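Monday, December 14, 2020

Bench top and place setting, workshop kitchen corner

Picked up where we stopped with the long table. The top had its second coat of oil on Friday and was left alone over the weekend with the heater on low. Surface feels hard now when I drag a thumbnail across it. A little tacky at the end nearest the outside door, so that end stays clear until tomorrow. Rest of it is fine to use.

Rubbed down with a gray pad, along the grain, very light pressure. Wiped off with a cotton rag. Did not add a third coat. Torbjørn Aasen wants one before we hand the table over to Skjelbred, I would rather see how it takes marks first. We agreed to decide in February after it has been used for lunches.

Notes on the oil for next time:
Tristico clear, the small tin. Second coat used 70 ml, less than I had mixed in my head. First coat drank a lot more but I did not write it down. Wipe off after 40 minutes, not longer, it starts to drag.

Cutlery. The Gurkholm box finally got opened. It has been under the sink since we moved in. Washed the lot by hand with dish soap and dried it right away. The knives had a film on them that came off with warm water and a bit of vinegar. Forks were worse, there was old label glue on the backs and it needed cooking oil and a rag. Spoons not done. They are in the gray tub, please leave them there and don't mix them in with the clean ones.

Tried a table knife directly on the oiled top, no mat. Reason for trying: Skjelbred asked if people could set places on bare wood, and I didn't have an answer. Things I wanted to know were whether the oil would transfer to the steel and whether the handle would leave a dent when it is put down the way people put cutlery down, meaning dropped the last bit.

Laid it down by hand a number of times in the same spot. No dent I could find with a fingertip. Then let it go from 2 cm, same spot, and there was a faint line that I could only see with the desk lamp held low from the side. Rubbed it with the pad and it went. From higher up I would expect a proper mark but did not want to do that to a finished top. Can try it on the Eno offcut, same boards, same oil.

Oil transfer: left the knife lying over lunch. Wiped the underside with white paper towel afterward. Very slight yellow on the towel. Not enough to bother anyone but I would not put food on it yet. Check again in a week.

Still don't know about wet cutlery. Next test is a rinsed knife, not dried, left for an hour on the offcut. If that leaves a ring we tell them to use mats and that's the end of it.

To do:
Spoons, glue on the backs same as the forks.
Sand the offcut ends, 200 grit, and oil to match.
Find the drawer insert, it was with the Gurkholm box and now it isn't.
Ask Torbjørn if the outside door can stay shut in the mornings, the cold end of the table is curing slower than the rest.
New rags. The oily ones are hung flat on the rail outside, leave them spread out and don't put them in the bin.

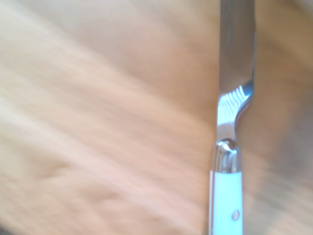 Table knife on the bare wood.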